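Teaching by Hand, One Crumb at a Time

Filipa Moreira has swept the same table 762 times since September, and she would like it known that her kitchen at home has not benefited.

Moreira runs the demonstration room at Privel, where people spend their working day steering robot arms through household chores so that a computer can later have a go on its own. Her job title has the word "lead" in it. Her mother tells the neighbors she works in cleaning.

"I stopped correcting her," Moreira says. "If you look at my hours, she's right."

We met on a Monday, in a break between sessions, in a small room with a kettle and two chairs of different heights. She took the low one. Through the wall came a soft knock, then a pause, then the same knock again.

"Dustpan," she said. "Someone's new."

The way it works at Privel is that the operator sits with a pair of small lightweight arms, one for each hand, and the big arms on the table copy whatever the small ones do. The company calls this setup Mallet. Squeeze the left trigger and the left gripper closes. Everything gets recorded, the joint positions and the camera views together, and the recordings go to the training group upstairs. Before Mallet they used a game controller, and before that a method in which you took hold of the real arm and pushed it around like a stubborn shopping cart.

Moreira has fond feelings for the shopping cart. "With your hands on the arm, you feel the weight, you feel when it touches the table. It's a very good way to teach one arm one thing. Then they wanted two arms and I only have two hands, and my hands were in every picture. The robot was learning to sweep with a woman's sleeve in the way."

So it was remote control from then on. The first week was bad. You can't feel the table through Mallet, or not enough to matter, and everyone pressed too hard. Moreira bent the bristles on a new brush by lunch. Her second brush she treated, she says, like something from a museum, and the bread stayed exactly where it was.

Why sweeping, of all things? She gives the official answer first, which is that it needs both arms doing different jobs at the same time. One holds still and the other moves, and the one holding still has to do it well. Then she gives her own.

"Because it's easy to see if you failed. There's bread on the table or there's no bread on the table. With folding a towel, you can argue all afternoon. I have been in that meeting."

The bread is real. The other things on the mat are bits of yellow sponge, torn up by hand, and Moreira has strong opinions on how they should be torn. Ragged is good. A neat cube slides, and the operator gets lazy. Bread she likes for the opposite reason, that it never does the same thing twice: a round roll goes off on its own and a cut piece digs in and sulks. By the end of the day a roll is a different animal from the one she started with in the morning.

I asked whether anyone eats it.

"Before, yes. After, no. We had one incident."

She would not be drawn on the incident.

A good demonstration, in her telling, is a slightly boring one. New operators want to be quick, and they want to be elegant, and the training group wants neither. What it wants is for a person to go to the bread, touch it, push it, and stop. She tells people to imagine they are showing a very polite guest where the bathroom is. You don't run ahead, and you don't wave your arms about.

"The worst ones are the people who are good with their hands," she says. "We had a man who used to do card tricks. Beautiful to watch. He would flick the sponge in from far away, and it would land in the pan, and he'd look at me. And the model saw this and learned to flick. It flicked everything. It had none of his talent."

Those recordings, 148 of them, were thrown out. The card man was moved to opening jars, where by all accounts he is happy.

Mistakes are another matter, and here she sits up a bit. For a while, every session with a fumble in it was deleted. The robot came out of training knowing how to sweep a table on which nothing ever went wrong, and when a roll got away from it, it simply carried on sweeping the spot where the roll had been. "Very calm," says Moreira. "Like a waiter." Now the operators are asked to keep going after a miss and fix it in plain view: back the brush off, come around, try again. She files these separately and has 261 so far. She'd trade them for all the clean ones, she says, then thinks about it and says most of the clean ones.

The knocking through the wall had stopped. She listened for a moment and took me in to look.

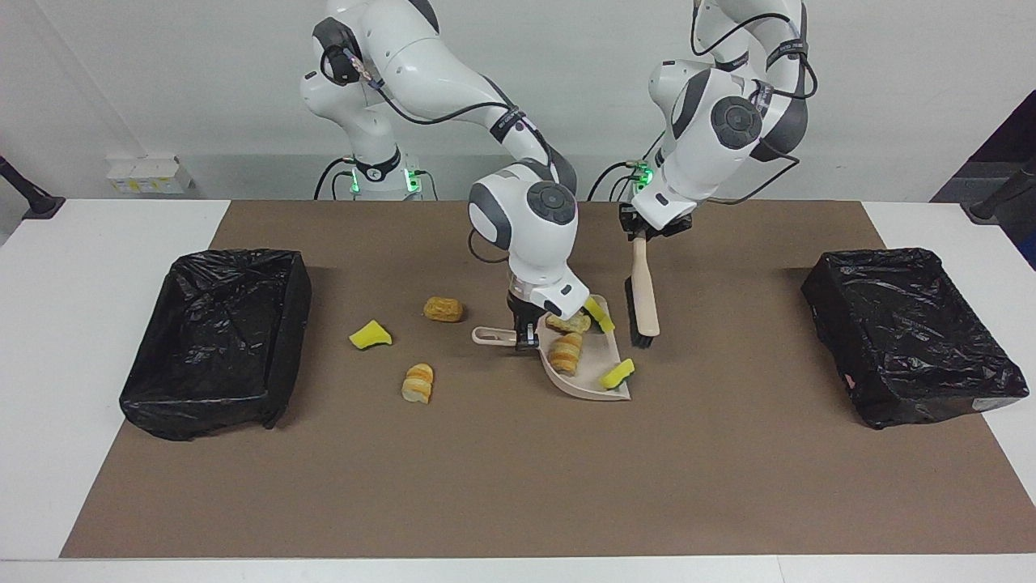

Four pieces in the pan, three still on the mat: the two-arm sweeping task at Privel.

The pan arm is the one she watches. Beginners look at the brush, the part that seems to be doing the work, and let the other hand drift. A pan tipped up a little at the front is a wall. A pan tipped back drops what it has already got. Moreira makes newcomers spend their first morning on nothing but the pan, with her on the brush, and she says you can tell a lot about a person from how they hold a dustpan for someone else.

What can you tell?

"Whether they have brothers and sisters."

As for the robot on its own, she is careful. It can do the task, on this table, with this mat. Some days it does it well enough that people come down from upstairs to watch, and on those days, she notes, it usually doesn't. It also has a habit she recognizes. After a stroke it lifts the brush and waits a moment before going back down, and there is no reason for that in the task. It's her. She does it to get the hair out of her eyes.

"I've tried to stop. I have a clip now. But it's already in there, in all the old ones. It will be pausing for my hair when I'm retired."

Next on the list is wiping, which she regards as sweeping with the fun taken out, and after that something with lids. She has asked for a second set of small arms, so that two people can train side by side, and has been told to ask again. In the meantime there was a new operator waiting on the other side of the table, and rolls to cut, and she wanted to do the sponge herself.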